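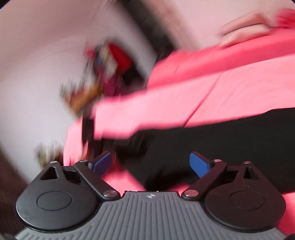
Clavgate's hand-held gripper: a talk with the people who rent it out

Apr 16, 2020

Clavgate does one thing. It lends out hand-held grippers, the sort a person carries round the house and does chores with, so that a robot can later be taught the same chores. You get the tool, a charger, a carry case and a phone number. We spoke to the firm's hire desk in Gincombe over a bad line, so some of this is stitched together from notes.

First thing, why clothes? Every customer seems to start with clothes.

"Because everyone has them and they're awful," the desk told us. "A cup is a cup. A jumper is a different shape every time you put it down. If your robot can cope with a jumper you've got something to show people."

The tool itself is plain enough. Grey ribbed body, two black finger assemblies on linkages, blue pads at the tips. The pads are the bit that wears. Clavgate says a pair is good for 2000 grips on cotton and fewer on anything with a zip. Spares come in the case, 2 pairs, and swapping them takes a small screwdriver and some patience.

"People squeeze too hard," the desk said. "First morning, everyone does it. They think the thing needs help. Then the hand aches and they ease off, and the work gets better."

Weight comes up a lot. The earlier model, made with Kröger, was heavier at the front and pulled on the wrist. The new one has its balance further back. Testers in Nindon had it for a fortnight in September and sent it home with a list of complaints, most of which, we're told, got dealt with. Not the trigger though. The trigger is still stiff.

"We know about the trigger. It's on the list."

What about speed? We had a go at sorting a small wash with it and were painfuly slow. Socks fine. A fleece, not fine -- the fluffy side slips off one pad and bunches on the other.

"You're meant to be slow at first. What spoils a session is waving it about. If you swing your arm the way you would when you're just tidying up, everything smears, and half of what you did can't be used. Move, stop, grip, lift. It feels daft for an hour and then it doesn't."

And dark things on top of each other? Black on black was our worst pile by far.

"Everyone's worst pile. Put something bright with it. Pink, yellow, whatever's in the drawer. Gives you an edge to aim for."

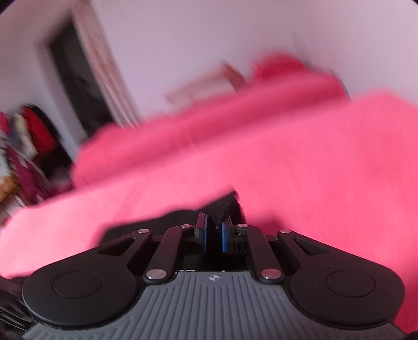
How long does a hire last, and can it be cut short?

The standard hire is 22 days and the unused days aren't refunded, though the desk will move them to a later booking if you ask before the tool goes back.

On money they were cagey. A deposit of 90 pounds, returned when the case comes back complete, and a day rate that depends on how many tools you take. They wouldn't put the day rate in print. Ring them.

Support is better than we'd feared. Someone picks up, mostly. Our loan tool arrived with a loose screw on one of the linkages and the replacement was in the post teh same afternoon. The booklet is thin, and the page on folding is frankly a mess, arrows going everywhere.

Would they sell one outright? "Not yet. We want them back so we can see what's worn."

Next up is a softer pad for wool and fleece. No date. They've said that before, mind -- but we'll borrow one when it's out.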